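Tritari Wire Sorting Cell - Progress Report to Cinddale
February 9, 2023
Prepared by Tianyou Dong

Summary

The two-arm cell is running and has been in regular use since the last report. Most of our time this period went to upkeep of the grippers and cables, and to a new daily setup routine. We logged 879 sorting attempts, of which 841 were usable for evaluation. The remaining attempts were stopped by the operator or lost to a logging fault, which has since been fixed. Spending is within the approved budget. One purchase is late and is covered under Parts below.

Gripper work

The grippers were the weakest part of the cell in August. The first set of fingers let thin wires slide out when the arm pulled at an angle, and two wires held together were worse than one. We now run the yellow latticed fingers on the wrist. They close along a straight line down to the tip, and the operator can check that line from the wrist camera without stopping the arm.

The pair-hold check is done at the start of each session. Two wires of different thickness are placed between the fingers, the gripper is closed at the normal force setting, and the arm is raised slowly. If either wire slips, the fingers are taken off, wiped down and refitted before anything else is run.
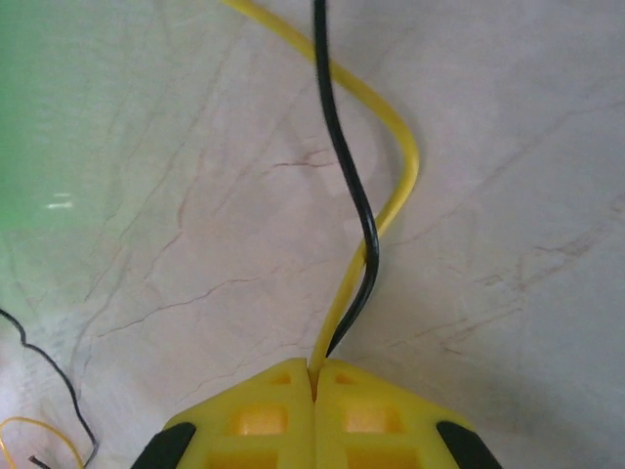

We changed finger sets on both arms once this period, after 656 closing cycles on the left. The right set had fewer cycles on it but was changed at the same time so that the two arms stay matched. The old fingers are bagged and labeled in case Cinddale wants to look at the wear. Refitting takes longer than we would like - the screws are small and the second one is hard to reach with the wrist at its parked angle. We now move the wrist to a service position first. That position is saved in the controller under its own name so it cannot be confused with the home position.

The closing force was reset after the change. The earlier value was left over from trials with thicker cable and pressed too hard on the thin stock.

Cable routing on the arms

The cable running from each wrist down to the base had been catching on the elbow when the arm folded back. We gave it more slack at the elbow and tied it lower down. Since then there has been one snag, on the left arm, caused by a tie that had worked loose. Ties are now checked at startup along with the connectors.

We had one communication dropout that stopped the right arm in the middle of a reach. The cause was a connector at the base that was not fully seated. It was reseated and the fault has not come back. The Stunder technician went through the log with us and found nothing else wrong.

Daily setup

The routine below is now written down and kept with the cell. It replaces the informal one that each operator had been doing in his or her own way.

1. Check that the mounting plates are tight on the rail. Do not move a plate without recalibrating both arms.
2. Power up and wait for both arms to report ready.
3. Inspect the wrist cables and ties, then move each arm by hand through its full range.
4. Run the pair-hold check on both grippers.
5. Set the baskets out along the back of the table and put the wires in front of them, in the middle, where both arms can reach. Bring the grippers over the work area and confirm that neither touches a basket rim.

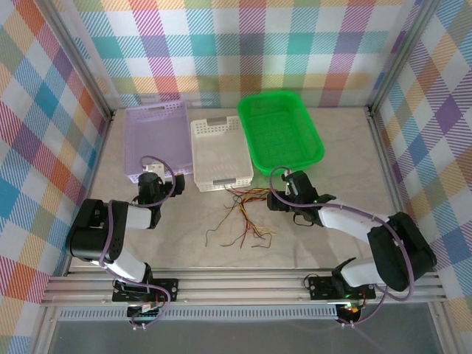 6. Run three slow picks with each arm before going to normal speed.
7. Note any slip, snag or stop in the log, including ones that clear by themselves.

The full routine takes 17 minutes when nothing needs fixing.

Parts

The spare wrist motor ordered through Xie has not arrived. We have no spare on hand, so a motor failure would put one arm out of use until it does. Spare fingers, ties and one full cable set are in stock.

Next period

We plan to recalibrate both arms, repeat the closing force test with a wider range of wire, and try a softer pad material on one gripper while leaving the other as it is. We would also like approval to buy a second cable set. The quote is attached separately and the cost can be met from the existing maintenance line.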